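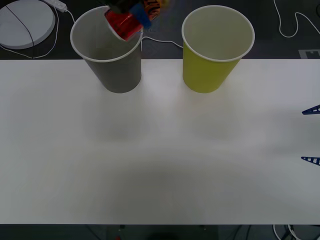 cups-two-arm – data card
Pretholm Robotics Club
Oct 23, 2024 – posted by the Pretholm data team

Student project, second year running. Two arms, one white table, two paper cups (gray and yellow-green). Teleop demos for training small policies on club laptops. Still growing, expect changes.

What's in it

937 episodes, up to 80 seconds each. Goal is 1000 before the Stevthorpe meet in February.
- fixed camera over the workspace
- wrist cameras
- joint positions and gripper opening for both arms
- one line of text per episode, typed by whoever was driving

Task

Small item goes into a cup. The text line says which cup. Gray is the default, so the split is lopsided – we know, working on it. Reset the cups to the back edge between episodes.

Fingers

Blue, ribbed, same design for the whole set. Cups should stay in the wrist view at the start pose, even if only the bottom half shows. If you cant see either one, redo the start pose and re-record.
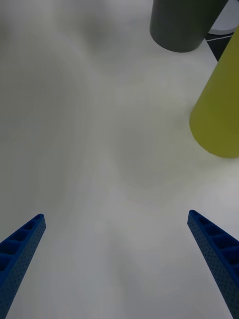 Known problems

- floor cables show up in the fixed camera. Crop the top if your model latches onto them
- motion blur on fast drops
- soft shadows on the table move around with the room lights
- first 200 episodes have wrist timestamps that drift. Fix script is in tools, run it befor training
- a few text lines say "green", others "yellow". Same cup

Splits

Last 80 episodes held out for test. Please dont train on them, the club leaderboard uses them.

License

Free for school and club use. Ask first for anything else.

Recent items
Clarna arm mounts – rev 2 drawings
Krajewska Cup rules, draft
How to re-zero a gripper
Stevthorpe meet sign-up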